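The fishing game is the one thing from the toy closet I've set up more than twice this summer, so I'm writing down how I do it. My sister asked, and it's easier to send her a link than to type it all into my phone again.

You need something wide and low to hold the water. Ours is a blue plastic tub that came with a set of storage bins I bought when we moved to Gokville. I tried the kitchen sink first and the kids couldn't reach, and the bathtub is too big. The toys drift off to the far end and everybody ends up wet to the shoulder. The blue one goes on a table, with a towel folded underneath if I remember.

For the toys, get little rubber ones. We have green, pink and purple, some of them fish and some more like turtles. The first lot came from a seller called Cisternas in a bag of 24, and we are down to 23 after one went out with the trash in November. I don't put the whole bag in at once. A handful of toys is plenty, and with too many the net comes up full on the first dip and there's no game left.

The net is the part that matters. It should have a round hoop and a thin handle, and the mesh has to be fine enough that the tail fins don't poke through and snag. The first one I bought had big square holes and I spent half the afternoon picking toys out of it. I threw it away and got one with soft mesh, which lets go of things when you turn it over.

Then two buckets, both on the right side of the water because everyone here is right-handed. We have a lime green one and a pink one. I usually say green toys go in green and everything else goes in pink. When Edeltraud Stöcker came over with her grandson, he decided on the opposite and they played it that way for an hour.
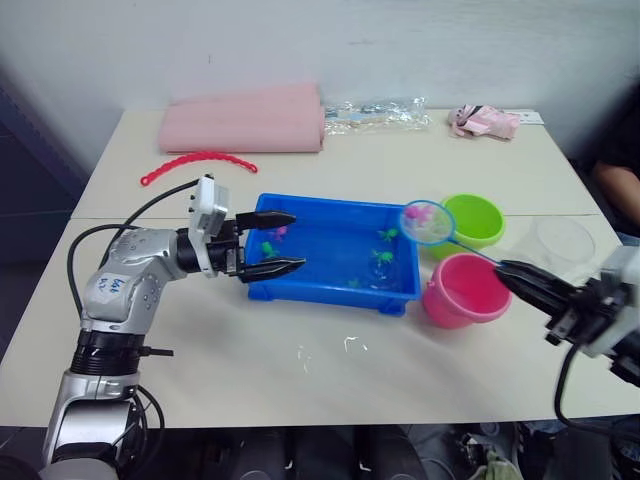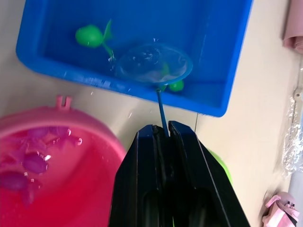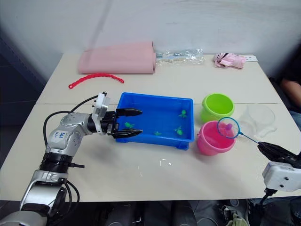
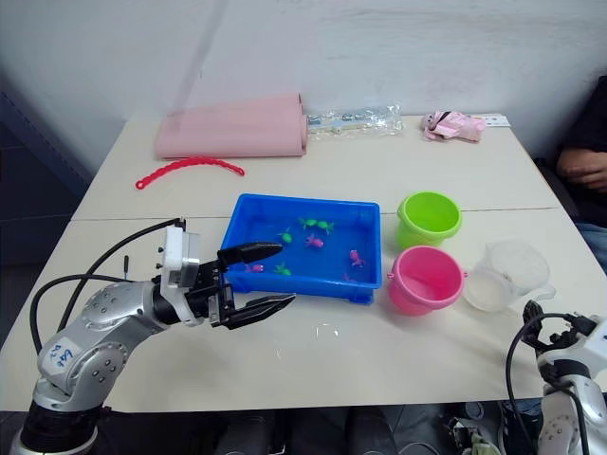 *Fishing with the blue tub and the little rubber toys.*

How much water depends on who's playing. For the small ones I keep it shallow, a couple of inches, so the net touches bottom and they can drag it along. Older kids like it deeper. The toys move around more and you have to come up under them. I fill it with a clear plastic jug after it's already on the table. I carried it over full one time and won't do that again.

Lukewarm water, by the way. Cold is fine for ten minutes and then they start complaining about their fingers.

Some ways to play that have worked for us:

- One color only. Anything else in the net goes back.
- Two kids, one net, trade after every catch.
- Dry fishing, with no water at all. It's harder than it sounds, as the toys slide away from the hoop instead of floating into it. Good for rainy days when I don't feel like mopping.
- Put a little water in the pink bucket too, so the catch "stays alive." This was Cinzia Testa's idea when she babysat, and now it's a rule.

Cleanup takes longer than setup. I bail with the jug until the tub is light enough to tip, then pour the rest on the tomatoes. The toys have to be squeezed out one at a time if they have a hole in the bottom, and some of ours do. I found black gunk inside one last year and since then I leave them on a rack overnight before they go back in the bag. The net hangs on the faucet. The buckets stack, but put them away damp and they stick together, and you'll be running hot water over them to get them apart.

The table gets wiped last. If yours is two tables pushed together, run the cloth along the join as well, or you'll find the drip on the floor later.

My sister also wanted to know where to find the net. I got mine at the Wudureck on the Jostport road, in the bath toys and not with the beach stuff. They had it in blue the last time I looked.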